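푸두스(Pudus) 프로젝트 결과 보고서
기숙사 전기 온수기의 운전 시간 이동과 저녁 전력 사용량의 변화

작성: Deming Tian, Marichka Hutsuliak, Ľubomír Lukáč
지도: Gudrun Rothe
제출일: 2020-03-30
문서 종류: 학생 프로젝트 보고서(건물 에너지 과목)

요약

이 보고서는 학생 기숙사 엘타드(Eltard)에 있는 전기 온수기의 가열 시간을 저녁에서 낮과 새벽으로 옮긴 실험에 대하여 설명합니다. 건물에는 방이 40개 있고, 온수는 지하 기계실의 저장 탱크에서 공급됩니다. 지붕에는 태양광 패널이 있지만 배터리는 없습니다. 우리는 새 장비를 많이 사지 않고 이미 있는 탱크를 에너지 저장 장치처럼 사용할 수 있는지 알고 싶었습니다. 기준 기간에 건물 전체의 저녁 시간대 전력 사용량은 하루 평균 148 kWh이었고, 새로운 운전 계획을 적용한 기간에는 126 kWh이었습니다. 이 차이가 모두 우리 제어의 결과라고 말하기는 어렵습니다. 그 이유는 다섯째 장에서 씁니다.

주요어: 온수 저장, 부하 이동, 태양광 자가소비, 기숙사, 저녁 피크

1. 프로젝트의 배경

태양광 발전은 한낮에 많고, 기숙사의 전력 사용은 저녁에 많습니다. 학생들은 수업이 끝난 다음에 돌아와서 요리하고, 샤워하고, 세탁기를 돌립니다. 엘타드의 경우에는 온수기도 같은 시간에 켜집니다. 탱크의 물이 샤워 때문에 식으면 온도 조절기가 바로 히터를 켜기 때문입니다. 그러므로 저녁 피크에는 조리 기구와 히터가 동시에 작동합니다.

이런 문제를 해결하는 방법으로 배터리가 자주 소개됩니다. 우리도 처음에는 배터리를 생각했습니다. 그러나 과목의 예산으로는 살 수 없었고, 건물 관리를 맡은 Daryna Shevchuk 씨도 기계실에 배터리를 놓을 자리가 없다고 하셨습니다. 화재 안전에 관한 허가도 따로 필요합니다. 그래서 Gudrun Rothe 선생님과 상담한 후에 주제를 온수 탱크로 바꾸었습니다.

온수 탱크는 전기를 다시 내보낼 수 없습니다. 하지만 전기를 쓰는 시간은 바꿀 수 있습니다. 물을 미리 데워 두면 저녁에는 히터를 잠시 쉬게 해도 됩니다. 이 생각은 새로운 것이 아니고, 오래전부터 심야 전기 요금과 함께 사용된 방법입니다. 우리의 경우에 다른 점은 새벽 한 번만 데우지 않고 태양광 발전이 있는 낮에 한 번 더 데운다는 점입니다.

프로젝트의 이름 푸두스에는 특별한 뜻이 없습니다. 과목에서 팀마다 짧은 이름을 정해야 했고, Marichka Hutsuliak 학생이 제안한 이름을 사용했습니다.

2. 건물과 설비

엘타드는 흘라둔(Hladun) 거리의 북쪽에 있는 사 층 건물입니다. 일 층에 공동 주방과 세탁실이 있고, 위의 세 층에 방이 있습니다. 난방은 지역난방으로 하지만 온수는 전기로 만듭니다. 우리가 처음 도면을 보았을 때에는 온수도 지역난방에 연결된 줄 알았습니다. 기계실에 직접 가서 보니 예전 열교환기는 밸브가 닫혀 있었고, 배관만 남아 있었습니다. 이것을 확인하는 데에 일주일 정도 걸렸습니다.

탱크는 두 개이고 직렬로 연결되어 있습니다. 찬물은 첫째 탱크의 아래로 들어가고, 둘째 탱크의 위에서 온수가 나갑니다. 두 탱크에 모두 전기 히터가 있습니다. 또 순환 펌프가 항상 돌고 있어서 먼 방에서도 온수가 빨리 나옵니다. 이 펌프는 편리하지만 열 손실을 크게 만듭니다. 순환 배관의 단열재가 몇 군데에서 벗겨져 있는 것도 보았습니다.

지붕의 태양광 패널은 남서쪽을 향합니다. 발전량은 인버터에 기록되지만, 건물 사용량과 같은 화면에서 볼 수는 없었습니다. 두 자료를 합치는 일은 Ľubomír Lukáč 학생이 담당했습니다. 시계가 서로 달라서 처음에는 그래프가 이상했습니다. 인버터는 일광 절약 시간을 적용하지 않았고 계량기는 적용했습니다. 나중에 모든 자료를 표준시로 바꾸었습니다.

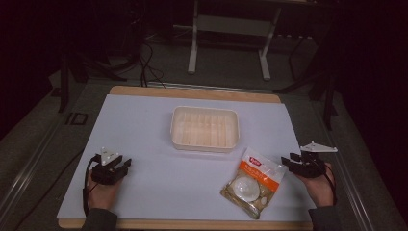
전력 계량은 주 분전반과 온수기 회로에서 따로 했습니다. 주 분전반에는 이미 계량기가 있었고, 온수기 회로에는 전류 센서를 새로 달았습니다. 센서 설치는 학생이 할 수 없는 작업이어서 자격이 있는 전기 기사가 했습니다. 기록과 제어에는 아도터(Adoter)라고 부르는 프로그램을 사용했습니다. 아도터는 작년에 같은 과목을 들은 팀이 만든 것이고, 우리는 여기에 온수기용 기능을 추가했습니다. 원래의 프로그램에는 설명서가 거의 없었기 때문에 코드를 읽으면서 짧은 설명서를 다시 썼습니다. 설명서는 부록으로 따로 제출합니다.

탱크의 온도는 위, 가운데, 아래의 세 위치에서 측정했습니다. 위와 아래의 센서는 제조사가 만들어 둔 구멍에 넣을 수 있었습니다. 가운데에는 구멍이 없어서 단열재 밑의 금속 표면에 붙였습니다. 표면 온도는 물의 온도보다 조금 낮게 나옵니다. 우리는 이 값을 제어에 직접 쓰지 않고 변화의 방향을 보는 데에만 사용했습니다.

3. 방법

3.1 기준 기간의 측정

처음에는 제어를 바꾸지 않고 측정만 했습니다. 이 기간에 학생들의 생활을 조금 더 잘 이해하게 되었습니다. 온수 사용은 아침보다 저녁에 많았고, 저녁 사용은 한 번의 높은 피크가 아니고 긴 언덕과 같은 모양이었습니다. 운동 수업이 있는 날에는 언덕이 더 일찍 시작되었습니다. 주말에는 아침 사용이 늦어졌습니다.

측정 전체는 약 9주 동안 계속되었고, 기준 기간과 제어 기간을 비슷한 길이로 나누었습니다. 시험 기간의 주간은 두 기간에 모두 들어가지 않도록 제외했습니다. 시험 기간에는 학생들이 방에 오래 머무르고 밤에도 주방을 사용하므로 비교가 어렵습니다.

보고서에서 저녁 시간대라고 하는 것은 학교 식당이 문을 닫는 시각부터 건물의 조용한 시간이 시작되는 시각까지를 말합니다. 이 정의는 전력 회사의 요금 시간대와 정확히 같지 않습니다. 우리는 요금보다 생활에 맞는 정의가 이해하기 쉽다고 생각했습니다. 중간 발표 때에 Gudrun Rothe 선생님은 요금 시간대로도 계산해 보라고 하셨고, 그렇게 계산해도 방향은 같았습니다.

3.2 운전 계획

새로운 운전 계획은 간단한 규칙으로 만들었습니다. 새벽에 첫 번째 가열을 합니다. 낮에는 태양광 발전량이 건물의 기본 사용량보다 많을 때 두 번째 가열을 시작합니다. 날씨가 흐려서 오후까지 발전량이 충분하지 않으면, 저녁이 되기 전에 전력망의 전기로 가열합니다. 저녁 시간대에는 탱크 위쪽의 온도가 정해진 하한보다 낮아질 때에만 히터를 켭니다.

하한 온도는 건물 관리 측에서 정했습니다. 온수 시설에서는 세균이 생기지 않도록 온도를 높게 유지해야 하고, 이 조건은 절약보다 먼저입니다. 그래서 우리의 프로그램은 하한을 바꿀 수 없게 만들었습니다. 또한 통신이 끊어지면 기계식 온도 조절기가 예전과 같이 작동합니다. 이 안전 기능은 실험을 시작하기 전에 Daryna Shevchuk 씨와 함께 시험했습니다. 통신선을 일부러 뽑았을 때 예전 조절기로 돌아가는 것을 확인했고, 선을 다시 꽂은 다음에 수동으로 승인해야만 새로운 계획이 다시 시작되도록 했습니다.

날씨 예보를 사용하는 방법도 생각했습니다. 예보를 사용하면 맑은 날에는 새벽 가열을 줄이고 낮을 기다릴 수 있습니다. Marichka Hutsuliak 학생이 작은 모형을 만들어서 기준 기간의 자료로 계산해 보았습니다. 결과는 조금 좋았지만, 예보가 틀린 날에는 아침에 온수가 부족할 가능성이 있었습니다. 우리는 학생이 실제로 사는 건물에서 이 위험을 감수하지 않기로 했습니다.

3.3 거주자에게 알림

제어 기간을 시작하기 전에 모든 층의 게시판에 안내문을 붙였습니다. 안내문은 영어로 먼저 쓰고 여러 언어로 번역했습니다. 처음 쓴 안내문에는 "부하 이동"이라는 말이 있었는데, 몇 학생이 온수가 다른 건물로 이동하는 것으로 이해했습니다. 그래서 "물을 더 일찍 데웁니다"라고 고쳤습니다. 온수가 부족할 때 연락하는 방법도 적었습니다.

안내문에는 각 방의 사용량을 측정하지 않는다는 설명도 넣었습니다. 우리의 센서는 건물 전체와 온수기 회로만 측정하므로 누가 언제 샤워했는지 알 수 없습니다. 이 점에 대하여 질문한 학생이 예상보다 많았습니다.

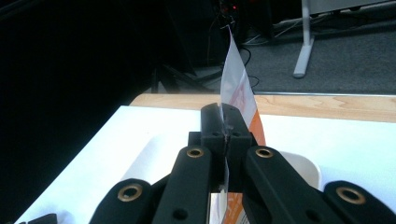

4. 결과

4.1 저녁 시간대의 전력 사용량

기준 기간의 하루 평균은 148 kWh, 제어 기간의 하루 평균은 126 kWh이었습니다. 두 값은 모두 건물 전체의 저녁 시간대 사용량입니다. 온수기 회로만 보면 변화가 더 분명합니다. 기준 기간에는 거의 매일 저녁에 두 히터가 함께 켜졌지만, 제어 기간에는 첫째 탱크의 히터가 저녁에 쉬는 날이 많았습니다. 둘째 탱크의 히터는 순환 배관의 열 손실 때문에 짧게 여러 번 켜졌습니다.

저녁의 순간 최대 전력도 낮아졌지만 항상 그런 것은 아닙니다. 최대 전력은 히터보다 공동 주방의 영향을 더 많이 받습니다. 여러 사람이 동시에 오븐과 전기레인지를 쓰면 온수기를 꺼도 피크가 높습니다. 주방을 따로 계량하지 않은 것은 우리 계획의 부족한 점입니다.

4.2 하루 전체의 전력 사용량

하루 전체의 사용량은 줄지 않았고 오히려 조금 늘었습니다. 물을 미리 데우면 탱크가 따뜻한 상태로 더 오래 있게 되고, 그동안 열이 기계실로 나갑니다. 이 결과는 예상한 것입니다. 중요한 질문은 늘어난 전기가 어디에서 왔는가입니다. 맑은 날에는 대부분 지붕의 태양광에서 왔고, 흐린 날에는 전력망에서 왔습니다. 겨울과 이른 봄의 자료만 있으므로 우리의 측정에는 흐린 날이 많았습니다.

4.3 태양광 자가소비

기준 기간에는 맑은 낮에 남는 전기가 전력망으로 나갔습니다. 학생들이 수업에 가고 없는 시간이기 때문입니다. 제어 기간에는 이 시간에 히터가 켜졌고, 전력망으로 나가는 전기가 줄었습니다. 다만 히터의 전력을 단계 없이 조절할 수는 없습니다. 히터는 켜짐과 꺼짐만 있습니다. 구름이 지나가면 발전량이 갑자기 떨어지고, 히터는 부족한 만큼 전력망의 전기를 씁니다. 너무 자주 켜고 끄면 접촉기가 빨리 닳으므로 최소 운전 시간을 정했습니다. 이 시간을 길게 하면 전력망의 전기를 더 쓰고, 짧게 하면 접촉기에 좋지 않습니다. 우리는 접촉기를 보호하는 쪽을 선택했습니다.

4.4 온수의 품질

제어 기간에 온수가 미지근하다는 연락이 두 번 있었습니다. 첫 번째는 가장 위층의 방이었는데, 조사해 보니 샤워기 안의 혼합 밸브가 고장이었습니다. 같은 시각의 탱크 위쪽 온도는 정상이었습니다. 두 번째는 우리의 잘못이었습니다. 아도터의 설정 파일을 고치다가 새벽 가열을 쉬는 날의 목록에 평일을 하나 넣었습니다. 아침에 탱크 온도가 하한에 가까워졌고, 기계식 조절기가 히터를 켰습니다. 그 후에는 설정을 바꾸는 사람과 확인하는 사람을 다르게 했습니다.

5. 결과의 한계

첫째로, 두 기간의 날씨가 같지 않습니다. 제어 기간은 기준 기간보다 낮이 길었습니다. 저녁에 조명을 켜는 시간이 짧아지면 건물의 사용량도 줄어듭니다. 조명은 따로 계량하지 않았기 때문에 이 영향을 정확하게 뺄 수 없습니다. 온수기 회로의 자료를 보면 저녁 감소의 많은 부분이 히터에서 왔다고 생각하지만, 전부라고 쓸 수는 없습니다.

둘째로, 찬물의 온도도 계절에 따라 변합니다. 찬물이 따뜻해지면 같은 양의 온수를 만드는 데에 필요한 전기가 적어집니다. 찬물 배관의 온도 센서는 실험 중간에 고장이 나서 제어 기간의 후반 자료가 없습니다. 센서를 두 개 달았으면 좋았을 것입니다.

셋째로, 제어 기간의 끝부분에는 일부 학생이 집으로 돌아가서 건물에 사는 사람이 줄었습니다. 정확한 인원을 알 수 없었으므로, 온수의 흐름이 분명하게 줄어든 마지막 날들은 평균에서 제외했습니다. 어느 날부터 제외할 것인지에 대하여 팀 안에서 의견이 달랐습니다. Ľubomír Lukáč 학생은 더 많은 날을 빼야 한다고 했습니다. 그의 방법으로 계산하면 제어 기간의 평균은 조금 올라갑니다. 이 계산은 부록의 둘째 표에 있습니다.

넷째로, 하나의 건물에서 한 번만 실험했습니다. 방의 수와 탱크의 크기가 다른 건물에서는 결과가 다를 수 있습니다. 특히 탱크가 작은 건물에서는 저녁 전에 저장할 수 있는 열이 부족할 것입니다.

6. 비용에 대한 간단한 검토

비용을 자세하게 분석하는 것은 이 과목의 범위에 들어가지 않습니다. 그래도 장비를 살 때의 경험을 기록합니다. 가장 비싼 것은 장비가 아니라 전기 기사의 작업이었습니다. 센서와 작은 컴퓨터는 학과에서 빌렸습니다. 만약 다른 건물에 설치한다면 이 장비도 사야 하고, 고장이 났을 때 수리할 사람도 있어야 합니다. 학생 팀은 학기가 끝나면 없어지므로 이 문제는 중요합니다.

건물의 전기 요금은 시간대에 따라 차이가 작습니다. 그러므로 새벽으로 이동한 부분의 이익은 크지 않습니다. 낮으로 이동한 부분은 태양광 전기를 직접 사용하기 때문에 이익이 더 큽니다. 순환 배관의 단열재를 고치면 제어 방법과 관계없이 매일 전기가 절약됩니다. 우리는 Daryna Shevchuk 씨에게 단열재를 먼저 고치는 것을 제안했고, 벗겨진 위치를 도면에 표시하여 전달했습니다.

7. 팀의 작업과 배운 점

역할은 다음과 같이 나누었습니다. Deming Tian은 측정 계획과 보고서를, Marichka Hutsuliak은 탱크의 모형과 거주자 안내를, Ľubomír Lukáč은 프로그램과 자료 처리를 담당했습니다. 우리는 세 명 모두 다른 언어를 모국어로 사용합니다. 회의에서는 쉽게 합의했다고 생각했지만 나중에 서로 다르게 이해한 것을 발견한 일이 있었습니다. 예를 들면 "가열 시작 온도"와 "목표 온도"를 같은 말로 쓴 사람이 있었습니다. 그 다음부터는 공동 문서에 용어 목록을 만들고, 단위와 함께 적었습니다.

자료를 정리하는 데에는 계획한 것보다 훨씬 많은 시간이 필요했습니다. 계량기의 기록이 몇 분 동안 없는 곳도 있고, 같은 시각이 두 번 기록된 곳도 있었습니다. 짧은 빈 곳은 앞뒤의 값으로 채웠고, 긴 빈 곳이 있는 날은 사용하지 않았습니다. 이 규칙을 처음부터 정하지 않아서 초기의 그래프를 다시 그려야 했습니다.

모형과 측정의 비교에서도 배운 것이 있습니다. 처음 모형에서는 탱크의 물이 완전히 섞인다고 가정했습니다. 실제의 탱크에서는 따뜻한 물이 위에 있고 찬물이 아래에 있습니다. 섞인 모형으로 계산하면 저녁에 온수가 너무 빨리 부족해집니다. 탱크를 층으로 나눈 모형은 측정과 더 잘 맞았습니다. 층을 더 많이 나누어 보았으나 결과가 크게 좋아지지 않았고 계산만 느려졌습니다.

8. 다음 작업

날씨가 더 좋은 5월의 자료가 있으면 태양광의 효과를 더 잘 볼 수 있습니다. 아도터의 기록 기능은 계속 작동하도록 두었고, 제어 기능은 건물 관리 측의 요청으로 현재 꺼 놓았습니다. 다시 켜는 것은 거주 인원이 평소와 같아진 후에 결정합니다.

다음 팀에게는 세 가지 작업을 추천합니다. 공동 주방의 회로를 따로 계량하는 것, 찬물 온도 센서를 교체하는 것, 그리고 밤에 순환 펌프를 잠시 멈출 수 있는지 위생 담당자에게 문의하는 것입니다. 마지막 작업은 허가 없이 시험하면 안 됩니다.

감사의 말

기계실을 여러 번 열어 주시고 우리의 많은 질문에 답해 주신 Daryna Shevchuk 씨에게 감사드립니다. 중간 보고서를 자세하게 읽어 주신 Gudrun Rothe 선생님에게도 감사드립니다. 안내문의 번역을 도와준 엘타드의 학생들에게 감사의 뜻을 전합니다.

부록 목록

부록 가. 아도터 온수기 기능의 짧은 설명서
부록 나. 하루별 측정값과 제외한 날의 목록(첫째 표, 둘째 표)
부록 다. 센서의 위치와 배선 도면
부록 라. 거주자 안내문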